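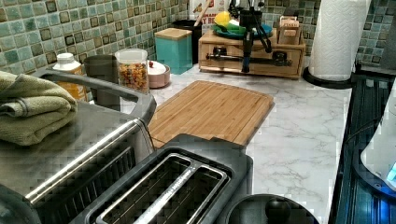 Hawthorne Evening Program
Intro to Portable Computers
Unit 9 notes: Reading a laptop screen spec

Screens are my favorite unit in the whole course! You look at the display every second the computer is on, yet most people spend more time comparing processors. Bring the spec sheet for your own laptop to class if you can find it.

Size and resolution

Screen size is measured corner to corner, in inches, and covers the lit area only. Resolution is the pixel count, width first. Neither number tells you how sharp text will look until you put them together, and the result is pixel density, written PPI (pixels per inch).

To work it out:
Square the width in pixels and square the height in pixels.
Add them and take the square root.
Divide by the diagonal in inches.

Worked case, from the sheet for the Andov notebook in the lab: 1920 x 1080 on a 14.4-inch panel. The square root comes to 2203, and 2203 divided by 14.4 gives 153 PPI. Try the same resolution on a bigger panel and watch the number drop. Same pixels, spread thinner.
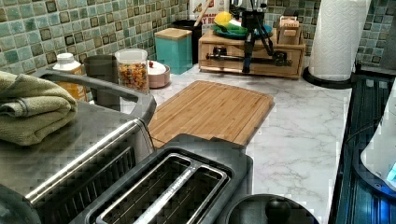 Toaster oven and two-slot toaster on the counter

Scaling

A very dense screen would make menus tiny if the system drew everything pixel for pixel, so the operating system enlarges text and buttons. At 200 percent scaling, each old pixel becomes a 2 by 2 block, and things stay crisp. In-between settings such as 125 percent take more math and some older programs go a little fuzzy. Go play with the slider on your own machine - it's the quickest way to understand this section.

Brightness

Brightness is given in nits. The Andov sheet lists 300, fine for a desk indoors and pretty hard work next to a sunny window. Check whether the figure is "typical" or "peak". Peak may apply only to a small patch of the screen showing HDR video.

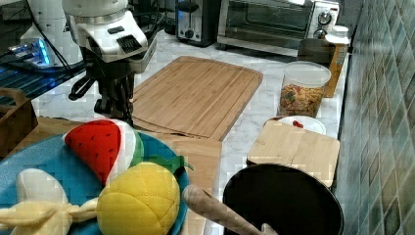 White robotic arm with black gripper, left of the large bamboo cutting board

Finish matters too. A glossy panel gives deep blacks in a dim room but throws reflections back at you, while a matte panel scatters them and can look slightly grainy on white pages. We'll put the Andov and the Lodurari side by side under the ceiling lights. I love this demo!

Refresh rate

Measured in hertz: how many times per second the picture can update. A 60 Hz panel is fine for writing and spreadsheets. At 120 Hz scrolling looks much smoother, though the battery pays for it, and many laptops can drop back to a lower rate when unplugged.
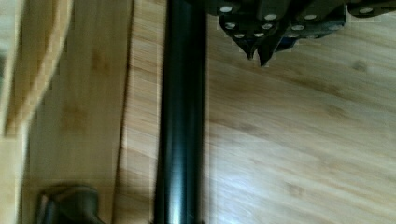 Black rod over wooden surfaces, gripper at upper right

Before next class

Work out the PPI of your laptop and your phone.
Find your panel's brightness in nits, or write "not listed" (very common).
Read the Flundness handout on color coverage, first half only. We start with sRGB.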